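Rules for Robots (and the People Standing Next to Them)

Robots are very good at following rules and very bad at guessing them. If you forget to tell a robot that squashing fruit is rude, it will squash the fruit and feel fine about it. So people who work with robots write a lot of rules down.

Some rules come as standards. A standard is a rule that lots of people have agreed to share, so that a robot built in one country doesn't surprise everybody in another. Standards are long and contain no jokes. Ewan Pomare, who teaches robot arms to handle kitchen things, has a list on his wall that is much shorter. 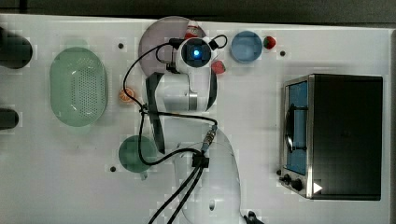 Rule one on Ewan's list is about elbows. Yours, not the robot's. Before an arm moves, everyone works out how far it can reach, and then stays farther away than that. Ewan adds 30 centimeters extra, for people who lean in when they get interested. (He means himself.)

Rule two: go slowly. A new job is tried at 15 percent of full speed. Watching this is a bit like watching your grandfather park, but a slow mistake is much easier to stop than a fast one.

Rule three: know where the stop button is. An emergency stop is usually red on yellow, so you can find it in a panic. Pressing it tells the machine to stop moving. You may press it if you're worried, and you won't get in trouble if you were worried about nothing. You may not press it to see what happens. What happens is that everyone looks at you.

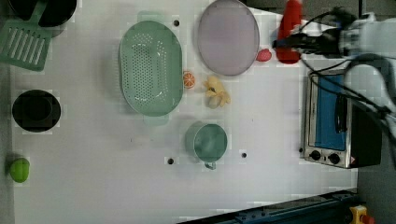 A robot arm at work over a toy kitchen. The stop button is in the bottom right corner.

Rule four: practice on things that don't matter much. Dropping a toy banana is a small problem. Dropping a bowl of hot soup is a large one, with mopping.

Rule five: write down what went wrong. Ewan's notebook has 43 pages so far, and one of them just says "cup, again." The next person can read it and make some different mistakes.

Try it at home: ask a friend to be a robot and tell them how to put away a spoon. They must do exactly what you say – and they must stop when you shout "Stop!"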